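How to wash and dry soft toys and play food

Soft toys and pretend food pick up dust, crumbs and sticky marks, and most of them can be cleaned at home. The method depends on what the toy is made of, so sort everything before you run any water. Put fabric toys in one pile, hard plastic in another, and anything with a battery or a sound box in a third. The third pile should only ever be wiped.

Step 1. Check the label
Look along the side seam for a sewn-in care label. If it says surface wash only, follow that. If the label has gone, treat the toy as hand wash. Check the seams as well and stitch up any gaps first, or the filling will work its way out in the water.

Step 2. Wash the fabric toys
Brush off loose dust with a dry nailbrush. Toys that can go in the machine should be put inside a pillowcase, with the open end tied in a knot. Use a gentle cycle at 30 degrees with half your usual amount of liquid detergent. Leave out fabric softener, which flattens the pile.

For hand washing, fill a basin with cool water and a small squirt of washing-up liquid. Press the toy under and let go, and do this several times. Do not wring it. Rinse until the water stays clear, then roll the toy in a towel and lean on it.

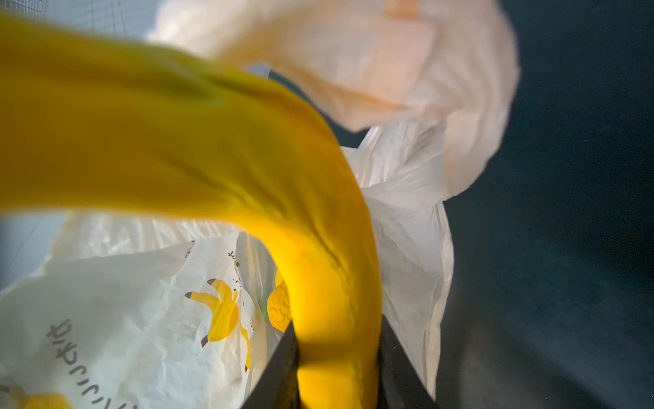

Soft yellow toy with a slightly fuzzy surface.

Bright colours can run, so test a damp white cloth on the back of the toy before you soak it. If any colour comes off on the cloth, wash that toy by itself in cold water.

Step 3. Wash the hard pieces
Use warm water and washing-up liquid, and leave the pieces to stand for 30 minutes. Do not soak anything with a hole in it, as water gets inside and turns mouldy. Wipe those pieces with a soapy cloth and then a clean damp one.

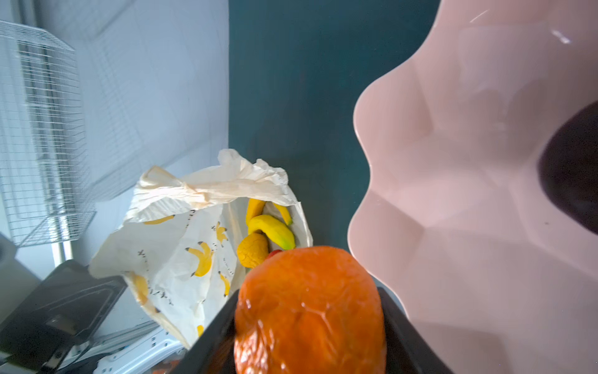

Rinsing is where most of the streaks come from. Change the water at least once, and dry each piece with a soft cloth while it is still wet. Glossy play fruit like the orange one needs extra care in the wrinkles, where soap dries to a white film. An old toothbrush will get into them. Plastic bowls with a wavy rim should be gone over in the same way, following each curve.

Step 4. Dry everything fully
Stand fabric toys on a rack near an open window and turn them every 3 hours. A thick toy may need a full day or longer. Squeeze the middle before you put it away, and if it feels cool or heavy, leave it out overnight.

Page by Golshifteh Alipour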